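About Gaststead

Furnished rooms by the month in Prerkham and Pesholm. Nurses, trainees, people between apartments, people starting a job before the family moves over. One month minimum, no maximum. Longest stay so far is still going.

How it started

Kirsten Lykkegaard had a house in Prerkham with too many bedrooms and a hospital down the road that kept hiring. First tenant was a night nurse who wanted two things, dark curtains and a door that shut quietly. Kirsten did the curtains that weekend. The door took longer. Then the nurse had a colleague, the colleague had a cousin, and the house was full by January.

Pirmin Wyss came in when the second house did. He had been fixing kitchens for a living and was tired of driving. He still does all our kitchens. If your stove has a knob that doesn't match the others, that was him, and it works fine.

What we have now

5 houses, 80 rooms. Four houses in Prerkham, one in Pesholm out past the bus depot. The smallest is called the Stöckli, behind the main house on the same lot. Used to be where the grandparents lived. Two rooms up, one down, shared bath, its own little kitchen. People ask for it by name and there is usually a wait, so put it on the form if you want it and we'll let you know either way.

Every room has a bed, desk, chair, closet with a rail, lamp, blinds or dark curtains. Kitchen shelf with your room number on it. Fridge shelf, same. Heat, water and internet are in the rent. Parking is not, except Pesholm, where there's plenty.

No TV in the rooms. There's one in most of the living rooms and it gets used for soccer.

Who you'll deal with

Kirsten - rooms, contracts, anything with money in it. Mornings are best.

Pirmin - repairs. Text him, with a photo of the problem if you can. He doesn't listen to voicemail.

Mirjam Plattner - Pesholm house, also all the move-ins there. Lives two streets over. Speaks German, English and enough Italian.

Florian Gruber - bikes, garden, snow, trash days. Ask him before you leave a bike in the hallway.

Polyxeni Athanasiadis - linens, laundry rooms and turning the rooms over between tenants. She also wrote the house rules, which used to be four pages and now fit on one side.

How renting works

Fill in the form. Say when, which town, how long if you know. We answer the same day mostly, next day if it's the end of the month, when everything happens at once. If there's a room you get the rent, the deposit and a floor plan. You can come see it. Most people don't, they are still living somewhere else, and that's ok.

Deposit is one month. Comes back within two weeks of you leaving, minus whatever is really broken. Scuffs on the wall are not broken. We paint anyway.

Notice is one month, from any day. You don't have to wait for the first. We changed this after a tenant got a job offer on the second and had to pay nearly two months for one suitcase in an empty room. That was a bad rule and it was ours.

Rent goes up once a year if it goes up. You'll recieve a letter before.

Moving in and out

Keys between 8 and 6, later if you tell us. Bring your own towels. Bedding is there, made up, with a second set in the closet. Boxes can be mailed ahead to the house, put the room number on them or they end up in the hall and everybody steps over them. 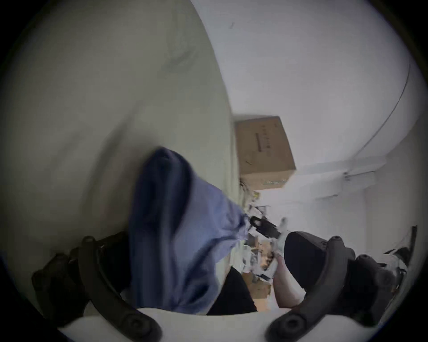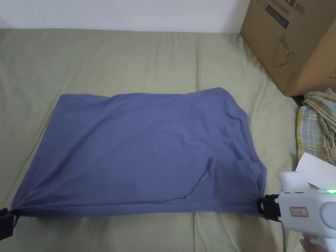
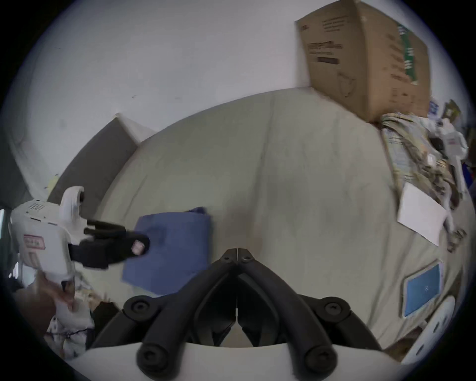
Turnover day is the busiest thing we do and the part tenants never see. Out by 10, next person in from 4 if it's tight. Beds get stripped first, then windows open, then the bathroom, floor last. Polyxeni is strict about fitted sheets. Pale ones, like the beige-green on the big bed in the last picture, which show a mark right away so it gets pulled and washed again. Dark sheets hide too much, she says, and she's right, we had navy for a year. Clothes left behind go in a bag with the room number and we hold them for three months. You'd be surprised how many single socks. After that it's the donation bin at Prerkham station.

The houses themselves

All old. Oldest part of the main house has floors that creak and we've stopped promising to fix it. Take the back rooms if you work nights. Pesholm is newer, warmer, further from everything except the bus. Laundry is in the basement in every house, no coins, just don't run it after 10. Each kitchen has real knives and a big pot. If the big pot is gone look in the Stöckli.

Pets, sorry, no. One house has a cat. It came with the house and it doesn't share.

Guests overnight are fine, a week of guests is a second tenant, talk to Kirsten.

A few numbers, as people ask

1166 tenants since the first nurse. 3 of them now own places on the same street as us and come by to complain about the hedge. Florian knows about the hedge.

We're not a hotel, there is no front desk, and nobody will bring you breakfast. What there is: a working key, a clean bed, and a person in the same town who picks up the phone (or answers texts, in Pirmin's case).

Availability

Page last updated 2020-08-25. Two rooms open in Prerkham from the end of the month, one in Pesholm now. Stöckli full. Form is on teh contact page, phone number's at the bottom of it.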